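Ceramics for the Table, Unit 4
Absorption, Glaze Fit and the Foot of the Pot
Handout for evening students, Trutbridge workshop

Please read this before the session and bring your test tiles from Unit 3. If you did not fire your tiles yet, bring them raw and we will put them in the next bisque.

1. What we mean by absorption

After firing, a clay body still has small open pores. Water can enter them. Absorption is the weight of water that the fired clay takes in, written as a percent of its dry weight. Earthenware has high absorption, stoneware has low absorption, and porcelain has almost none.

The test is simple and you will all do it at home or in the studio.

Take an unglazed fired tile. Dry it in the oven and weigh it when it is cool. Write the number down immediately. Put the tile in boiling water for some hours, leave it in the same water overnight, wipe the surface with a damp cloth and weigh it again. Subtract the first weight from the second, divide by the first weight, and multiply by 100.

An example: the dry tile is 100 grams and the wet tile is 104 grams. The absorption is 4 percent. For a mug this is too much. For a flower pot it is no problem, and for a decorative plate it is a question of how the plate will be washed.

The kitchen scale must show tenths of a gram. Students lose more time on a bad scale than on any other part of this unit.

2. Why glaze does not solve everything

Many beginners think that the glaze closes the pot like a coat of paint. It does close the surface where it is thick and without cracks, but the foot ring is usually bare, and water from the dishwasher enters there. In a porous body this water stays inside. Then the mug becomes very hot in the microwave, or a gray shadow appears under the glaze after some months.

The second problem is crazing, the net of fine cracks. The glaze shrinks more than the clay during cooling and is pulled until it breaks. Sometimes this happens in the kiln and you hear it. Sometimes it comes weeks later. We keep one shelf of old tiles in Trutbridge only for this reason, and in May we look at all of them again with ink.

The opposite fault is shivering. The glaze is pressed too strongly and jumps off at the rims in small sharp pieces. A crazed bowl is ugly or beautiful according to taste — a shivering bowl goes in the trash, always.

3. Matte and glossy surfaces

A glossy glaze is mostly glass. It is smooth, it reflects light in clear spots, and food comes off easily. A matte glaze can be matte for two reasons. Either it grew very small crystals during slow cooling, or it did not melt fully. The first kind can be durable. The second kind looks similar on the first day, but it can stain and can be attacked by lemon or vinegar.

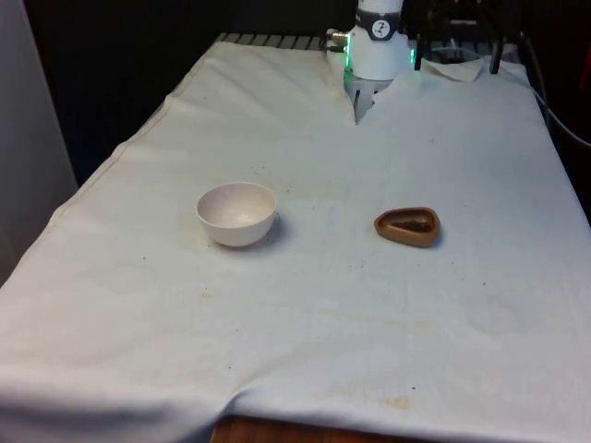

Figure 1. A matte, slightly speckled bowl and a small dish with a glossy rim.

To tell the two kinds of matte apart, put a slice of lemon on the glaze, leave it overnight, wash and compare. If the color has changed, do not use this glaze inside a bowl. Metal marking is another test: draw a teaspoon across the surface with normal pressure. Gray lines that do not wash away mean the surface is too rough for plates.

Speckles can come from iron in the clay or from grains added to the glaze. Write in your notebook which one you used. Later you will not remember it.

4. Clays we use in this course

Branditz: a light stoneware, smooth, good on the wheel. Our tiles gave low absorption at full temperature, but it is sensitive if the kiln is a little too cold.
Flutley: red, with fine grog. Pleasant for hand building. Not for mugs without further testing.
Londoño: dark brown. It needs a slow bisque, or the glaze will blister.

Do not mix the scraps of these three in one bucket. The buckets have labels now.

5. Homework

Make 12 tiles, four from each clay, with a bare strip at the bottom — over one inch, please. Mark the clay and the glaze with a needle before drying. Leave 40 words of space beside each result in your notebook for later remarks.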